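The cooler alarm went off at 4:40 in the morning and Etelka Lengyel was the only one in the building to hear it.

She had been asleep in the chair by the intake desk with her shoes off. The Skellside clinic ran one nurse overnight in September, when the booster campaign started, and the nurse was supposed to stay awake. She put her shoes on and went down the hall in the dark with her hand on the wall.

The display on the vaccine cooler said 19. It should have said 5. She opened the log sheet on the door and saw that Arnel Lacson had signed it at ten the night before, in his square handwriting, and that it had been fine then.

She left the cooler door shut, the way they were trained to, and called Borislav Angelovski at home.

"How long?" he said.

"I don't know. The alarm just went."

"The alarm is set for 8. It doesn't wait until 19."

"It waited tonight."

She could hear him getting out of bed. He told her to put a sign on the door and touch nothing, and he would be there in half an hour.
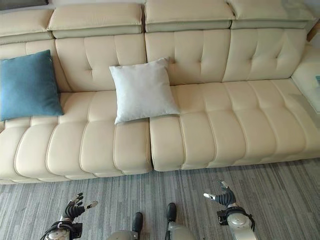 There were 300 doses in the cooler. They had come over the pass from Trerard two days before, in the back of Rok Dimitrov's truck, and every one of them had a name next to it on a list. The list was mostly people over seventy. The first appointment was at eight o'clock.

Etelka wrote DO NOT USE on a sheet of printer paper and taped it up. Then she sat on the floor across from it. She had given vaccines for eleven years and had thrown out maybe a dozen vials in that time, most of them dropped. Her mother was on the list, at 9:15. She had argued with her mother all summer to get her onto it.

Borislav came in with his coat over a pajama shirt. He plugged his laptop into the recorder on the side of the cooler and they both watched the line draw itself across the screen. It ran flat until 1:12 and then went up like a ramp.

"Three and a half hours," he said. "The compressor quit."

"The Vanel is supposed to be all right for twelve at room temperature."

"The old Vanel was. This is the new one, for the new strain. They haven't finished that study." He scrolled back to the start of the line and forward again. "It may be perfectly good."

"So we call them."

"We call them at nine, when they open. And they'll say what they always say. Hold it and send them the graph."

He was right about that, so she didn't answer. He unplugged the laptop. Out front the heat came on and the pipes knocked.

Kevin Ní Bhriain arrived at six, as he did every day, to open the front doors. He was the director and he disliked surprises. He listened to all of it standing up with his keys in his hand, and then he asked Borislav for his opinion, as a pharmacist, on whether the doses would work.

"My opinion is that they probably would," Borislav said.

"Probably."

"Nine chances in ten. I can't show you where I got that."

Kevin looked at the sign on the cooler. "The Xiong house had four cases yesterday," he said. "That's a care home with thirty beds. We're due there this afternoon."

"I know where we're due," Borislav said.

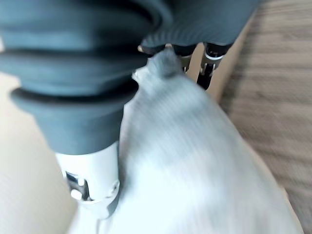

It went around like that for twenty minutes. Kevin thought they could give the doses and tell people the truth, and let each of them decide. Borislav said a person of eighty who has been up since five and ridden in on the bus will say yes to anything. Etelka kept her eyes on the counter, where somebody had left a pale gray-white cloth bunched up narrow at one end, and she picked it up and held it and put it down again while they talked. She was thinking of her mother, who would certainly say yes.

"If it doesn't work they'll think they're covered," she said finally. "They'll go and see their grandchildren. My mother will go to church."

Neither of them said anything for a bit.

"How many do we have on the rolls?" Kevin asked. "All of it, the whole valley."

"2,286," said Borislav.

"And if word gets out we gave them bad vaccine, how many come back next year?"

"It isn't bad."

"That's not what I asked."

Borislav sat down. He looked older in the pajama shirt. He said he would quarantine the lot and write it up, and that he would call Trerard now and wake somebody. Kevin nodded and went to turn on the lights in the waiting room. 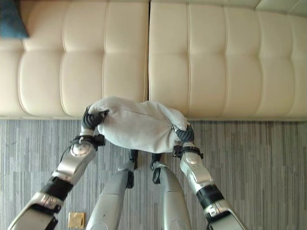
Trerard had 140 doses they could spare. The rest would take a week. Rok was already awake – he kept goats – and said he could be over the pass and back by noon if the road stayed clear.

They split the phone list in two. Etelka took the top half, which had her mother in it, and she left that one for last. Most people were kind about it. One man said he had already had his coffee and dressed for it, and would come in anyway to sit a while. A woman from the mill road wanted to know whose fault it was, and Etelka told her it was the compressor's.

The doses from Trerard would go to the care home first, which had been Kevin's decision and took him no time at all. After that they would go by age. Her mother was seventy-one, and there were a lot of people in Skellside older than seventy-one.

She called at ten to eight.

"You told me it had to be today," her mother said. "All summer you told me, don't miss the day."

"I know. It'll be next week now."

"Is something wrong with it?"

"We don't know, Mama. It got warm."

She heard a chair being pulled out, and the radio going off.

"Warm how long?"

"Three and a half hours."

"And you, did you sleep?"

"A little," Etelka said. Someone was knocking at the front doors, and she could hear Kevin going to let them in.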